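Paper bags are back at the Disby market, and I have opinions

Sun 23 May

So it finally happened! The Disby market went all paper this weekend, and if you turned up without a tote like I did, you got handed one of the little brown kraft bags at the first stall and were sent on your way. I had been hearing about the switch since the winter and had pretty much stopped believing in it, but there they were, flat stacks of them next to every scale, and not a plastic bag at any stall I stopped at.

The bags come from Zirkero, the packaging shop out on the Gostulwood road, which printed up a sheet of tips for the stallholders (fold the rim over once if you're carrying anything heavy, keep the berries in their own box). The market bought 1,500 to start with. By the time I got to the cheese people, just before noon, they told me they had already gone through 338 between them and the bread stall next door -- the bread stall keeps a tally on the back of an envelope, bless them.

You pay 75 cents if you want a second bag, and the first one is free. I heard some grumbling about that in the line for eggs, mostly from folks doing a full week's shop, and I get it. I ended up with 2 bags myself and I'm still a little annoyed about it, mainly because the second one was for a single bunch of radishes that wouldn't fit on top of the rolls.

How do they hold up? Mine did fine with bread, a wedge of cheddar and a bag of walnuts. The lettuce was another story. It had been rinsed right before I bought it, and by the time I reached the Cheung Street bus stop the bottom had gone soft and dark and I was carrying the whole thing in my arms like a baby. The salad stall says it will shake things out better next time. They also had a few larger bags with twisted handles under the table for people who asked, so ask!

I will say the small ones are nice to have around the house afterward. They stand up by themselves on the counter once you've opened them out, and I've got one holding onions already and another one waiting for the light bulbs I keep meaning to take back to the hardware store. The stalls will take clean ones back too, there's a crate for them by the parking lot entrance, though it only had three or four in it when I left.

The market is trying this through the end of July and then asking shoppers what they think. There will be a card to fill in at the coffee cart. Opening hours stay the same, and the flower stall is still wrapping everything in newspaper, same as always.
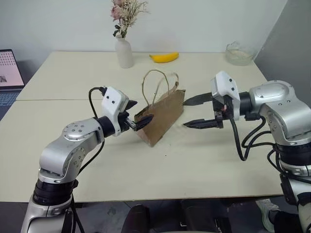
A small brown kraft paper bag, standing up on a tabletop.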